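2021-09-06

Up at six, kettle on, and out to the dye shed before the house was awake. The second madder bath had been sitting since last night and I wanted to see it in daylight before I put any wool in. 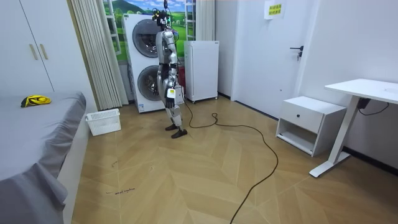 The color was better than I expected. The April batch went brown on me and I blamed the roots, but now I think I let the heat get away from me. This time I kept it at 70 on the thermometer and did not leave it alone for more than a few minutes. I put in the two skeins I had mordanted with alum on the weekend, pushed them under with the stick, and sat on the step with my tea.

Sharada Krishnan called while I was out there. She wants the blanket yarn by the end of the month and asked if I could match the red in her grandmother's shawl. I told her I could get near it. She mailed me a few threads from the fringe last week and they are taped inside the front cover of this book. By the window they look more orange than I remembered. I may need a short dip in weld over the madder, or I may just stop earlier. I said I would send her three small samples and she can pick.

First sample came out at nine. Too pink. Second sample at ten, closer. I added a spoon of chalk to the bath after that, as the well water at Eswood is soft and madder seems to like it hard. The third sample is still drying on the line and I won't judge it until tomorrow.

Weighed the rest of the fleece after lunch. 309 grams of the gray and 306 of the white, so nearly even, but not enough of either for what I had planned. Ashwin Panicker said he has some white left over from his ewes and will sell it to me at last year's price. I need to call him back. I also owe him for the jar of walnut hulls, which is still under the bench and smells terrible with the lid off.

Read a little of the old dye book in the afternoon. The writer says to pick weld just before the seed sets and to hang it somewhere dark. Mine is past that. I cut it anyway – 40 stalks, tied in small bunches and hung in the back hall. The yellow will be weaker but I only want it for greens, and there is enough indigo left for one good vat. After that I have to order more, and the price has gone up again.

The big enamel pot has a chip inside the rim. I noticed it when I was scrubbing out the alum. There is bare metal showing and it will dull every color I make in there, so it gets used for rinsing from now on. I looked at new pots for half an hour and did not buy one. Stainless costs more but I would not have to think about it again.

Rain started at four. Brought the line in under the porch roof and lost one clothespin through the boards. Hands are orange to the wrist. I forgot the gloves, same as last time.

Soup for supper and the heel of the bread. Tomorrow: look at the third sample, call Ashwin, wash the white fleece if it is dry enough to hang anything outside. The bath can stay where it is overnight – there should be a pale coral left in it.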